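About Wandska

Wandska writes the rules that people and robots work by. We started with 2 people and a shared spreadsheet of near misses, and now there are 19 of us, some in the lab, some out at customer sites, and quite a few at desks arguing over the wording of a single line (we love that part, and we know how it sounds).

Our customers are warehouses, hospital kitchens, packaging plants and small workshops that have bought a robot, or are about to. The machine comes with a thick manual. What it doesn't come with is an answer to the questions people ask on the first morning. Who is allowed to restart it? How close can I walk? If it picks up the wrong thing, do I take it out of its grip or call someone? We sit down with the crew, watch a few shifts, and write those answers in words everybody on the floor can use.

Zineb Chraibi founded the company after years of running safety training on a production line. Her first rule still hangs in our kitchen: if a rule needs to be read twice, write it again. Sudheer Poojary leads our testing group and tries every draft on real equipment before it leaves the building. He has sent back more of Zineb's pages than anyone, and she tells that story at every new hire lunch!

Our main publication is the Lollalus handbook, a set of 62 plain rules for shared workspaces. It covers walkways, stop buttons, handovers, cleaning, software updates and what to write down after a stop. Every rule has an owner here, and every owner has to answer mail about it. Joyce Massawe owns the handover chapter, so if you have strong feelings about how a person should pass an object to an arm, she would be delighted to hear from you.

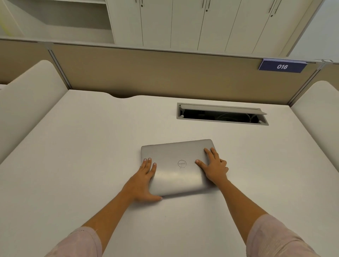 We're just as serious about data. Robots learn from recordings of people doing ordinary tasks, and those recordings deserve good practice too. Nawal Cherkaoui wrote our Tazi guidelines, which set out how to ask for consent, how long to keep a recording, how to keep private papers and screens out of it, and how someone can change their mind later. The consent form fits on one page. It took seven drafts to get it there and we are still proud of it.

Drafts go out for comment every January. Anyone can write in, and we read it all. Some of our best changes came from night shift cleaners and forklift drivers who spotted a gap we had walked right past. The rule on marking a paused robot so that the next shift knows why it stopped came from a letter like that, and we hardly touched the wording.

Nabila Hamdy runs our training room, Nallivska, where groups work through the rules with a live arm and plenty of stopping and starting. Sessions begin at 9 a.m. and bring comfortable shoes, please, you will be on your feet for most of it.

We're always glad to hear from people who like clear writing and moving machines in equal measure. Write to the front desk and tell us which rule at your own workplace you would fix first.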